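How to keep a roll upright on the table while I pack?

I am selling small kitchen things from home and I pack them on one table with light wood grain. I have a big roll of gray material from Sanell for lining the boxes. If I lay it down, it rolls to the floor. If I stand it, it falls when I pull the end. I also don't want to scratch the table, it is from Dufour and I paid 400 for it. What do you use? The room is small, so I cannot put a separate packing bench.

Asked 30/07/2018

Answer 1

Buy a wall holder. Gundodow has them.

Answer 2

Hello, I had the same trouble for nearly 2,000 parcels, so I can tell what I tried.

First I put the roll in a bucket. It was stable, but the bucket took half of the table and I could not reach the lower part of the roll. Then I made a stand from a wooden base with a round stick in the middle. The stick goes inside the tube of the roll. This was much better. Glue felt under the base, also in the corners, and the table will stay without marks. Please check first that your roll has a tube inside, some are wound without it.

Pull the material low, with one hand flat on top of the roll. When you pull high it always tips.

The other thing is where you put the small items. I keep a clear acrylic container on the left, close to the tall gray piece, and I see what is inside without lifting anything. Mine is boxy, with a lip, and the wood shows through it.
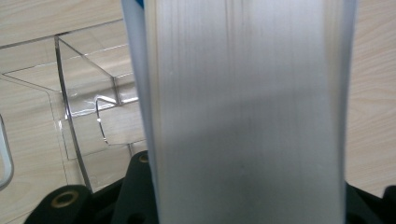
Answer 3

I agree with the stand from the second answer, but a stick is not necessary. I use two heavy bookends from Devberg, one on each side of the roll, with a rubber mat under everything. It holds well if the roll is wide. With a thin roll it moves too much, and I went back to cutting all pieces in advance. I cut them in the evening and keep them flat in a drawer - then the roll can stay in the closet and the table is free.

One question to the person who asked: how heavy is your roll? For a very heavy one I would not put it on the table at all.

Rok Ionescu

Contact us | Terms of use | © Community Help Pages | Back to top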